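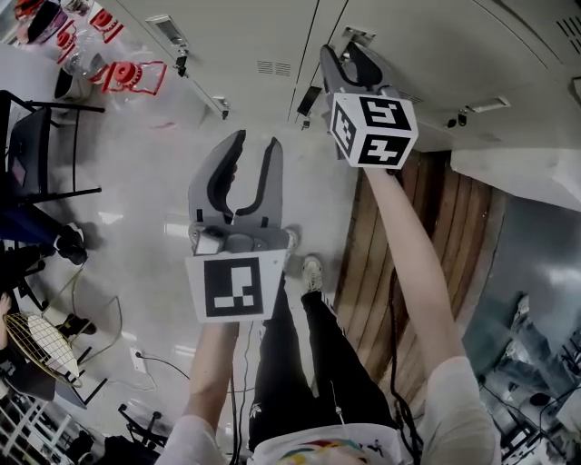

Hand-held grippers with fiducial markers, one for each hand.

Buy the grippers before the robot

Jan 12, 2023

Every winter our small workshop in Cerkville makes a list of equipment for the next year, and every winter the same item is on the first line: a robot arm. I have written this line myself more than once. This year I want to argue that it should go lower on the list, and that the money should go first to simpler tools which a person holds in the hands.

I understand why the arm is attractive. A visitor sees it and understands at once what the workshop does. A person who walks between the shelves with two gray plastic grippers does not make the same impression. But our work is to teach machines how to handle small objects, and for this work we need many examples of good handling. A person can give such examples today, with the tool in the hand. The arm can give them only after it is mounted, connected, tested and made safe, and in our last project, Flastberg, this part ate the whole spring.

Let me speak about Flastberg, because I was responsible for its budget. We planned the purchase price very exactly. We planned nothing for the rest. The table had to be made stronger. The first cables were too short. Then we needed spare finger pads, and we discovered that the delivery takes 9 weeks if you order one set and 10 days if you order a full box. I did not put a single spare pad in the budget. In June the arm stood still and two people waited for a piece of rubber.

With hand-held tools the mistakes are also possible, but they are cheaper. When a finger breaks, we print another one. When the marker panel is scratched, we print a new sheet and glue it again. For the Jerkov project I asked for 300 dollars in spare parts for the whole season, and I think this is enough also if we are careless.

There are good arguments against me. A human wrist can do movements which no arm in our price class can repeat, so a part of the recorded examples will be useless later. I accept this. It means that the people who record must learn to move in a more modest way, and this learning costs hours which should also be in the budget. Another argument is that two purchases are always more expensive than one. On paper, yes. But when we know from the recordings which tasks we really do, we can choose a smaller arm, and I believe the difference will pay for the grippers more than once.

I also want to say something about space. Our plan for Tsai has one line for machines and no line for the room. Cables need a path along the wall. Chairs, shelves and boxes with old parts need to go somewhere, and moving them is paid time. A person with grippers can work in a full room and step around the furniture. A fixed arm cannot step around anything.

So my proposal for this year is simple. Order 7 pairs of hand-held grippers, with spare pads in a full box. Keep the money for the arm in the plan, but do not sign the order until the recordings from Jerkov are reviewed. If the seller says that the discount ends before that, let the discount end.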